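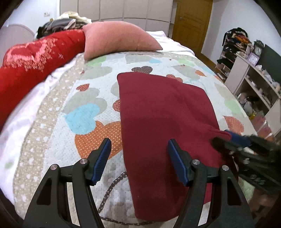

Household Textiles, Unit 6
Folding and putting away: what we know and what we are told
Dradlow Adult Education, July session
Notes by Jaruwan Chaimongkol

Bring to class: one fleece or sweatshirt, one T-shirt you don't care about, a tape measure. If you missed Unit 5 (drying), the notes are in the tray by the door and you should read them first, as a fair amount of what goes wrong in a drawer went wrong on the line.

1. Why a whole unit on folding

I argued against it. Folding is a small job that has had a very large amount of advice piled on top of it, and most of that advice is sold along with a box, a board or a set of dividers. But people keep asking, and the reading for this unit contains claims that deserve some pushing, so we will spend two hours on it and then move on to mending.

The reading is Fiachra Moynihan's pamphlet "A Fold for Everything." I like the pamphlet. It is clearly written and the drawings are good. I also think a third of it is habit dressed up as method, and I'd like you to read it with a pencil and mark every sentence where he tells you what to do without saying what happens if you don't.

2. Claims to look at

Claim A: "A properly folded garment does not crease."

Any fold puts a crease somewhere. What you get to choose is where, and how sharp. A cotton shirt pressed under a stack for a month will show its fold lines however carefully it was done. A fleece mostly won't, and that has very little to do with the person folding it. Fleece is a knitted, brushed polyester in most cases, with loft to it, and it springs back. So when somebody demonstrates a folding method on a fleece and then shakes it out smooth, you have learned something about fleece.

Claim B: "Folding saves space."

Compared with what? Compared with a heap, yes, usually. Compared with rolling, the results depend on who is doing it. Compared with hanging, it depends whether you were short of drawer or short of rail. The Wendent storage catalog says its method was tested on 3000 garments. It doesn't say which garments, what they were compared with, or who did the folding. I wrote and asked. I got a discount code.

Claim C: "Everything should stand upright in the drawer."

This suits T-shirts, thin knitwear and children's things in a shallow drawer that is nearly full. Take a few items out and the rest fall over, unless you use dividers, and you'll notice who recommends the method most loudly. Thick things don't stand, they lean. The Cluvton insert handed around last term held fleeces upright very well as long as nobody removed one.

Claim D: "Fold as soon as it comes off the line."

Good advice for cotton and linen, if everything is fully dry. Fold in damp seams and you'll smell it within the week. For fleece I have never seen a difference between folding right away and folding in the evening, and I have been putting it off for years, so I've had the chance to look.

3. The surface

Moynihan wants a "clear, firm, waist-high table." Most people fold on the bed. I fold on the bed. The things he says against it are partly true.

A quilted bedspread has give in it, so you can't press a fold down hard, and the quilting grips fleece a little when you try to slide it. You end up lifting and laying instead. That's slower, though I am not convinced it is worse. On a smooth table a slippery fabric slides away from you while you are squaring the far edge.

The real trouble with the bed is height. It's low, you bend, and after one full load your back has an opinion. Kneeling helps some people. Sitting with the pile beside you helps more, but then your reach is short and the far end of anything long gets neglected. Look at the dark red fleece at the top of this handout. It's laid out long on a hearts quilt, and it narrows toward the far end. A shape like that is common in bed folding. Whether it matters is another question (see section 5).

The second trouble is that the bed already has things on it. Cushions, a bolster, yesterday's clothes up by the headboard. The books all say to clear the bed first. I'd say clear the half you're using. If you insist on a bare bed before you start, you have made a short job into a long one, and the clothes will still be there tomorrow.

A patterned cover is a mild nuisance, I'll grant him that one. Against hearts in several colors it is easy to lose a small gray sock. With a dark garment on a pale quilt you can see your edges perfectly well.

4. Folding a fleece, plain version

We'll do this in class. There are other ways, and none of them is wrong.

Zip it up if it has a zip. A half-open zipper makes a lump that no folding will hide.

Lay it face down and smooth it from the middle outward. Use the flat of your hand. Fleece does not need stroking more than once.

Bring one side in to about the middle of the back, with the sleeve laid straight down along it. Do the other side the same way. You have a long rectangle, or something near it. With a bulky sleeve it will be fatter at one end, so fold the sleeve back on itself at the elbow if that bothers you.

Pause here and deal with corners. The near corners are the ones that bunch, as you tend to pick the thing up by them while you're working out what to do next. Lift the corner, pull it gently out to the side, lay it down again. Two hands are better than one: hold the body of the garment flat with one and move only the corner with the other. If you pull at a corner with nothing holding the rest, the whole fleece comes along and you've undone the side folds.

Fold the bottom up to the collar, once for a shelf, twice for a drawer. Stop. A third fold in a thick fleece opens by itself.

5. How neat is neat enough

This is where I part company with the pamphlet. Moynihan gives a tolerance: edges within the width of a finger. He gives no reason for the finger. I suspect it looks right to him, and it looks right to me too, but we were both taught by the same kind of person.

Try asking three things of the folded item. Does it fit where it's going? Can you tell what it is without unfolding it? Will it be wearable when it comes out? If the answers are yes, a tapered end or a rumpled corner costs you nothing. If you share a shelf with someone who minds, that's a cost too, and you can put it in the balance along with the rest.

I would be stricter with table linen, anything with a pressed pleat, and anything going into storage past the season, where a bad crease has time to set. I'd be much less strict with pajamas.

6. Class exercise

Work in pairs. One person folds the T-shirt by Moynihan's drawing, the other folds one however they do it at home. Measure both, length, width and height. Put a heavy book on each for the length of the break. Unfold, hang up, and have a third person say which is which.

Last term most of the room could not tell. One pair could, and they turned out to have brought a linen blend and a polyester sports shirt, so I threw that result out. A dozen T-shirts under dictionaries for twenty minutes proves very little either way, and if you want to tell me so in your write-up, please do.

For the fleece, do the side folds twice, once on the table and once on the folded quilt I'll bring in. Note where it slides and where it catches. Don't write down which one you preferred until you have done both.

7. Words used in this unit

Loft: the springy thickness of a fabric. Fleece has a lot, sheeting has almost none.
Hand: how it feels. Vague, but the trade uses it.
Set crease: one that stays after a day on a hanger.
File fold: the upright drawer fold from Claim C.
Bulk point: wherever the most layers sit on top of each other, usually at the sleeve.

8. For next time

Finish the pamphlet, including the chapter on fitted sheets, which makes the boldest promises in the book. Bring a fitted sheet. Bring also one page, handwritten is fine, on a piece of household advice you follow and have never checked. Idahosa Hall is being painted, so we're in the small room upstairs, and there is only one table. Some of you will be folding on your knees.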